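The New Rules of Student Elections

At Brikberg High School, the ballot for student president no longer asks voters to pick one name. Since the last election, students have ranked candidates in order of preference, and the count runs in rounds until someone holds a majority of the ballots still in play.

The change came after a contest with 5 candidates, in which the winner took office on the support of fewer than a third of voters. The student council drafted the new procedure over one term and put it to the school in a referendum. Over 400 students voted, and the measure passed.

Counting is done on paper. Ballots are sorted by first choice, the lowest pile is removed, and each ballot in it moves to the next candidate still standing. The last count took 45 minutes, including a recheck of the second round.

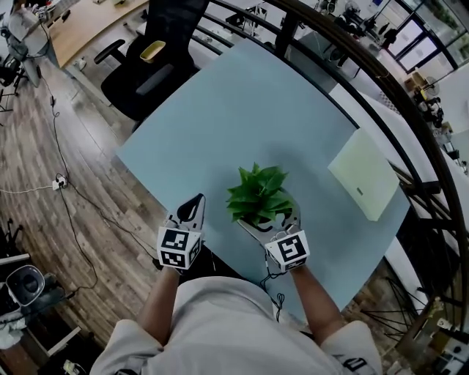

What changed elsewhere

Karras Middle School uses a shorter version. Students mark a first and second choice only, and there is a single runoff between the top two candidates. Staff there found that longer ballots were often left incomplete, which reduced the number of votes counted in the final round.

Arnodau Academy went the other way and dropped the office of president. Its council now has 2 chairs with equal powers, elected on one ticket. Either can call a meeting, but spending requests need both signatures. The rules do not say what happens when the chairs disagree, and one request for stage lighting has been on hold since July.

Campaign limits

All three schools restrict campaigning. Posters must be a standard letter size and come down by the close of voting. Brikberg bans giveaways of food. Karras allows them if every student in the grade is offered the same item.

Speeches are recorded and posted on the school site until results are certified. Appeals must be filed in writing before the new council is sworn in.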